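Dromavia 3: worth seeing if I did not love the second one?
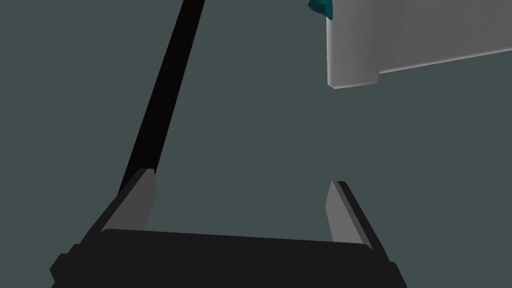
Opening post

marsh_lantern wrote:
Hello all. I have a free evening during the holidays and our small theater still has Dromavia 3 on the schedule. I liked the first movie very much, I have seen it four times. The second one I found tired, the same jokes in a different city. My question is simple: is the third one a real ending, or do they only leave the door open for more? Please no big spoilers. I can accept small ones.

Replies

tinroof88 wrote:
It's a real ending. The heist in Skunholm takes up most of the second half and it finishes the brothers' story. Go.

pellagrove wrote:
I would say wait for streaming. The first 24 minutes are people in cars explaining the plot of part two. If you remember part two you are bored, if you don't remember it you are still lost. After that it gets better, but not so much better that I would pay for parking.

tinroof88 wrote:
The car scenes are funny though. The older brother trying to fold the map?

pellagrove wrote:
One time funny. They do it three times.

oda_in_row_f wrote:
I saw it with over 400 people at the early show in May, and I must say a full room helps this movie a lot. Everybody laughed at the ferry scene, and I laughed also, and then I watched it again at home with my sister and we were both quiet. So it depends on how full your theater is. For a small theater in the last week, I am not sure.

marsh_lantern wrote:
Thank you. I think it will be maybe me and the person who sells the popcorn. What about the music? For me the music was half of the first movie.

oda_in_row_f wrote:
The old theme comes back only at the end credits. The rest is new and rather loud.

kvass_and_credits wrote:
I disagree with most of this thread. The third is the only one of the series which is not a comedy with some crime in it, it is a crime movie with some comedy. People went in expecting the first movie and they came out angry. The critics did the same thing. If you look at it as its own movie, the Skunholm part is the best thing Inard ever produced, and I include Demchenko.

pellagrove wrote:
Better than Demchenko? No. Demchenko had a script.

kvass_and_credits wrote:
Demchenko had one good scene in a train station and two hours of people looking at snow. I own the disc, I tried with it many times.

pellagrove wrote:
The snow is the movie. But we are off topic and the mods will split the thread again.

tinroof88 wrote:
To be fair, I also didn't like that the cousin has almost nothing to do this time. She was the best part of number two. In this one she makes a phone call and she is at the wedding, and that is all.

kvass_and_credits wrote:
There is a wedding? You just told marsh_lantern there is a wedding.

tinroof88 wrote:
It's on the poster!

marsh_lantern wrote:
It is fine, I saw the poster. I am more worried about the length. Somebody at work told me it is very long.

oda_in_row_f wrote:
It is shorter than the second one. It feels longer because of the cars. If you arrive a little late you will not lose much, but please do not miss the scene at the bank counter, it comes directly after.

pellagrove wrote:
Agree about the bank counter. That one scene I would watch again.

marsh_lantern wrote:
Update, 24/12/2025. I went. We were four in the room, and one of them slept. I think I am between the two camps. The beginning is weak, pellagrove is right about this. But when they arrive in Skunholm I forgot to look at my watch, and the last talk between the brothers on the stairs made me a little sad, in a good way. I don't agree that it is better than Demchenko. I don't agree that it should be seen only at home either, because the harbor at night is very beautiful on a large screen. And yes, the ending is an ending. When the old theme started I stayed in my seat until the lights came on.

kvass_and_credits wrote:
Glad you went. Watch it a second time in a year and come back to tell me about Demchenko.

pellagrove wrote:
Do not do this. Watch Demchenko a second time.

oda_in_row_f wrote:
Did the one who slept wake up for the ferry?

marsh_lantern wrote:
No. He missed the ferry and also the bank.

Related threads
Dromavia 2, extended version or theater version?
Inard movies ranked by the forum
Demchenko: the train station scene (spoilers)
Which third movies are better than the second?
Where was the Skunholm harbor filmed?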